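4 min read

Sun 11 January
Sim notebook, household scenes, Horklow build

Back on the labeling rules for simulated manipulation episodes. The draft has been in use since the Skevosberg scenes came in and it has grown by accretion. Rules 3 and 7 contradict each other, and rule 5 refers to a field we removed. Today I went through the set flagged by Nazanin Fallahi's consistency script and tried to settle the wording for start state, pre-grasp and tilt.

Set size as of this morning: 2,313 episodes. Flagged: 300. Of those, 292 were flagged for one cause, a phase label that disagrees with the gripper aperture log. The remainder are missing metadata and can be rerun. 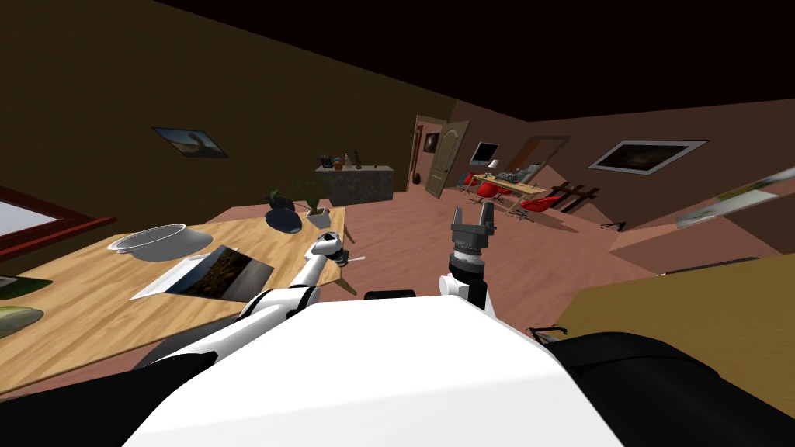
Rule 1, start state. The current text says an episode may begin "when the robot is in its home pose." This is too loose. Home pose is defined per joint in the config with a tolerance, but annotators work from the head view and go by eye. The two arms need to be checked separately. With the left arm out over the wooden table and the right one nearly upright beside the torso, one annotator wrote "home" and the other wrote "reaching," and under the current text both can be defended. Proposed wording: the start state is valid only if both arms are inside joint tolerance, read from the log. The view is used to confirm, never to decide.

Rule 2, horizon. The head camera roll is not limited in this build. A room drawn at a strong slant is acceptable for training but it breaks the left/right/behind vocabulary in the captions. Two options:
- caption in the robot base frame at all times
- caption in the image frame and record roll as a separate field

I prefer the first. Umesh Katiyar prefers the second; his argument is that the language model only ever gets the image. Left open. Whichever one we take, it has to be the same for every camera, wrist included.

Rule 3, gripper state. Three values allowed: open, closing, closed. No "ready," no "idle," no "waiting." Those describe intent. I found all of them in the free text column and one "hovering," which is a position and belongs in a different column.

Rule 4, empty views. If the wrist camera has no task object in it, the label is "no target in view." It is not "search." Search is a behavior over time and cannot be assigned to a single still.
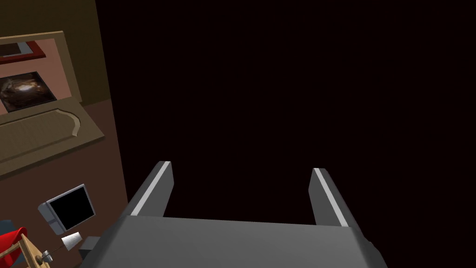

This matters because the phase classifier takes stills one at a time. When "search" is assigned to a still, the classifier learns that a dark area past the fingertips means the robot is looking for something. Plurutix had this fault in its previous release notes under known issues, and we copied their label list without reading that far. My mistake. I have struck "search" from the list and remapped the old entries to "no target in view," with the original value kept in a backup column.

Open question under rule 4: unlit regions. Annotators have been writing "wall," "floor" or "outside" for near-black areas with nothing drawn in them. Proposed wording: "unlit, content unknown." Do not guess.

Rule 7, pre-grasp. This is the one behind most of the flags. The old text reads "object between fingers = grasped." The aperture log says otherwise in nearly every flagged case. The fingers stand on either side of the object and the jaw has not reached its closing width. Proposed wording:

7a. Pre-grasp: object lies in the gap between the fingers, aperture above contact threshold.
7b. Contact: force reading on both fingers above noise floor.
7c. Grasped: contact held for 10 consecutive steps.
7d. If only the still is available and no log, the label may go no higher than pre-grasp.

7d will be unpopular. It lowers the grasp count on all the older runs, where logging was off. I still want it in.

Thin utensils are the worst case. The head of a fork fills the gap visually well before anything touches, and the clearance on each side is small enough that two careful people will disagree. For those I would also ask that the object part be named (head, neck, handle), as the policy behaves differently on each.
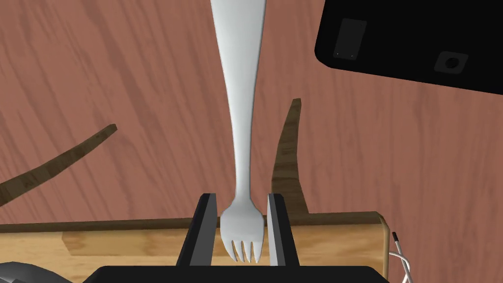
Rajkumari Bhardwaj read 7a to 7d this afternoon and objected to the step count. A fixed number of steps means different things at different simulation rates, and Zwane runs at twice ours. She wants 7c written in milliseconds, with the step count derived in the loader. She also wants the threshold in 7b stated per gripper model and kept out of the rule text, so that a hardware change does not force a new version of the document.

Accepted on both. 7c to be rewritten once I have the Zwane timing file. The value above stays as a placeholder for our rate only.

To do
- rerun the episodes with missing metadata
- fix or delete rule 5
- send 7a to 7d to Nazanin for the script, behind a flag
- ask Umesh for a sample of captions in the image frame with roll recorded
- version number on the first page of the rules, currently absent

Shares 4 | Comments 2

We use cookies to remember your reading settings. Accept | Manage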